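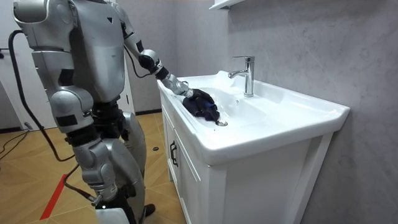

Oi-ling Yu

Cleaning robot procurement is the planning and budgeting that comes before a humanoid machine is put to work in bathrooms, kitchens and similar rooms. It's a lively corner of facilities planning! Wiping out a sink with a cloth is a favourite trial task, as it calls for reach, grip and a sense of pressure in a tight space.

Budgets cover the robot, spare hands, cabling, floor marking and staff hours. The Braditz plan, drawn up in January, set aside 77 hours for trials over nine weeks and colour-coded every cost centre.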